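Kazimiera Kubiak was on the outfield at Clumden before seven in the morning, dragging a rope across the grass to knock the dew off. She captains the women's side, opens the bowling and, on match days, does half the ground work too.

"I love it when it's this early," she says. "You can hear the birds and you can smell the cut grass, and you're thinking, right, which end am I starting from?"

Her side goes to Kernarstead on Monday for the last league game of the summer, and a win puts them in the playoffs for the first time. She has bowled 183 overs this season, more than anyone else in the squad, and she wants plenty more.

"My shoulder's fine! Ask me again in the winter, but right now it's fine."

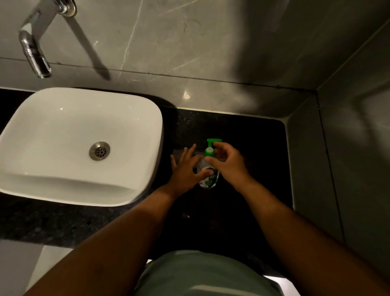 Hands at a soap dispenser by a white sink

Kernarstead won the first meeting in July, chasing with two balls left, and Kubiak still plays that last over back in her head. "I went for the yorker and missed it by a foot. She hit it so well, you had to clap. I've bowled that ball at one stump in the nets ever since, 300 of them at least."

The Mazurek Trophy final drew 2,640 people last year, and she was one of them, up on the grass bank with a flask of tea. She hopes for 3,000 this time, and for a place in the middle.

"It's such a good group, this one. We've got a 16-year-old keeper who never stops talking and an opener who's older than my mom (she'd want me to say she's our top scorer), and they all turn up to practice in the rain."

Has she picked her team for Monday?

"Ten of them," she says, coiling up the rope. "The last spot depends on the pitch. If it's dry, we play the extra spinner."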